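Is the Conulier gripper add-on worth it for someone at home?

Posted by Salamatu Sowah
Tags: grippers, simulation, beginner kits

Hello all, and thank you in advance for your patience, because I have been going back and forth on this since August and my husband has asked me to please go and bother somebody else with it. I have the Vuorinen starter arm (the desktop one, second version) and I've been very happy with it for stacking blocks and moving cups from one side of the desk to the other. Now I would like to do flatter, slicker things: phones, remote controls, a TV clicker, that sort of item. The two-finger Conulier add-on is $149 and it comes with three months of Girar, their simulator, so you can practice your grasps before you try them on anything you care about.

My questions, all bundled together, sorry! Are the flat pads any good on thin objects? Is the simulator worth having or is it a toy? And does it run on an ordinary laptop? Mine is a few years old and gets grumpy with more than a dozen browser tabs open.

Rafail Galanis
Works fine. Get it. The pads are flat so flat stuff holds OK. No idea about the laptop, I use a desktop.

Ifigeneia Psarras
Hi Salamatu, welcome, and please don't apologize for the bundle, those are just the things I wanted to know before I bought mine!

I'll start with the simulator, as I've spent far more evenings in it than I meant to. Girar is a real help for thin objects, mostly because you can try silly things in it. The household set has old keyboard phones, kitchen things, trays and a fair number of surfaces, and it will happily put them together in combinations you'd never see in your own kitchen. I found that a bit off-putting at first, but the mixed-up backgrounds are useful if you're training your own grasp model, because it can't lean on the table always looking the same. You can also have it deliver the object the wrong way up. My model was hopeless with upside-down phones until I ran a batch of 500 of them overnight, and then it was merely mediocre, and I was very proud of it.

On the pads: for a phone held upright by its two long edges they do nicely. I'd set the closing force low and creep up. For a phone lying flat on a desk you will struggle, as the fingers are chunky and want something to get around. I prop mine on a folded dish towel so there's an edge to grab (a rolled sock also does it). The manual suggests approaching from the short side, and I have never once gotten that to work, so maybe someone cleverer can chime in.

The laptop will probably cope if you turn the shadows down and keep to one object at a time. Mine is old too and the fan sounds like a hair dryer, but it gets there. Save before you change the lighting! I lost a whole evening's setup that way.

One grumble. After the three months, Girar wants a subscription, and the reminder emails begin well before that. You can export your scenes while the trial is still running, so do that early. I've put one of my phone grasps at the bottom so you can see what the fingers look like up close.

Chrysanthi Sfakianakis
Mostly agree with Ifigeneia, though I'd be slower to say buy. If all you want is remote controls, the Grundus pads fit the standard Vuorinen fingers and cost a good deal less. They're softer and they wear out, so you do end up buying replacements, and there's no simulator with them. But you could see if you enjoy this kind of grasping before you spend the full amount. Also check which wrist plate your arm has. Second-version arms shipped with two different ones, and the Conulier bolts straight onto the newer plate only. The older one needs an adapter, sold separately, of course. I had the older one and waited ages for the adapter to come.

Salamatu Sowah
Oh, this is so helpful, thank you both, and Rafail too! I went and looked and I have the older plate, wouldn't you know. I'm going to price the adapter and have a think. Ifigeneia, I'm stealing the dish towel idea tonight either way.

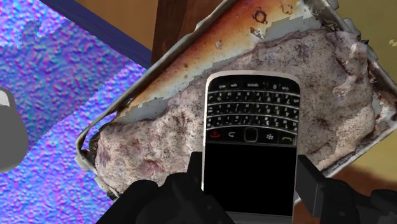 Keyboard phone held upside down in the two-finger gripper, Girar render. Posted by Ifigeneia Psarras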